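April, late evening

Today I did not go out at all, only to the bakery in the morning, and the bread was still warm when I came home. I had promised myself to finish the letter to Vermeulen about the heating, but the letter is still on the kitchen table with two lines in it. In the end the whole day went to the old server.

I bought it last month from Drundetti, the shop behind the station where they sell what offices throw out. I paid 70 for it, and 2 more for a bag of screws that I did not need. The man told me it had worked for years in the accounts room at Hitutmont. I believed him, maybe too quickly. When I got it home it was full of gray dust and the fans made a noise like a hair dryer, so for three weeks it stood in the hallway and I walked around it every morning with my coffee.

Why do I want it? I ask myself this also. I want one place for all my scans, the family papers and the slides from my father. At the moment I have 2,219 files on a disk by Drollex which clicks when it is tired, and I don't trust this click. A new machine with enough space would cost 700, and this I cannot explain to myself in a year when the roof must be repaired.

So I put on the radio and began. I used a soft paintbrush, the one from the window frames – washed, of course. I went slowly because I am always afraid to break something small and not notice it. By four o'clock my back was hurting and I made soup. After the soup I felt more brave and looked for a long time at the inside, with the lamp from my desk.

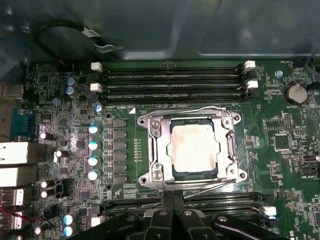 Memory will be the next thing to buy, and I am a little worried about the price. I thought two pieces would be enough, but I must first read which places have to be filled, and in what order. The long black slots above the processor are all empty, with their white and black latches at the ends, and there is a second group below it. So many places, and I have nothing to put in them! The manual I found is only in German, with small drawings, and I will try it tomorrow with the dictionary. Now it is almost eleven, my hands still smell of dust, and the letter to Vermeulen has to wait one more day.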